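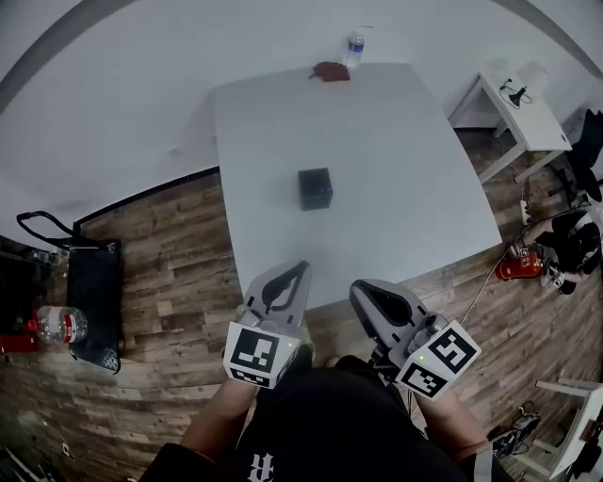

Workshop tips for a student gripper club

We've had two terms of hand-held gripper practice in the club now and I love it, so I'm writing down the little things that make an evening go smoothly (new members, this is for you!).

Start with one object. A single small box on a bare table will teach you more in 30 tries than a heap of toys ever will. Once you can pick it up from any side, turn it, and set it down square, add a second.

Dark box, pale table. The club's tracking script, Vorker, finds the edges so much faster that way, and so do your eyes!

Wipe the cube markers with a dry microfiber cloth before you start. No spray cleaner, please, it leaves a haze on the printed squares. If a corner of the print is lifting, a dab of glue stick fixes it.

Plain T-shirt sleeves beat baggy cuffs. Push long ones up past the elbow and they won't flop over the markers.

Keep drinks on the floor by the wall, cap on. Alina Matei lost a whole notebook to a cup of tea in July and has been very strict with us ever since.

Tape down any cable that crosses where you walk. Painter's tape is fine for one evening and peels off laminate cleanly.

Stop when your wrists get tired. Our best run so far was 171 clean pickups, and we took a snack break right in the middle of it.

Save your files before you unplug anything.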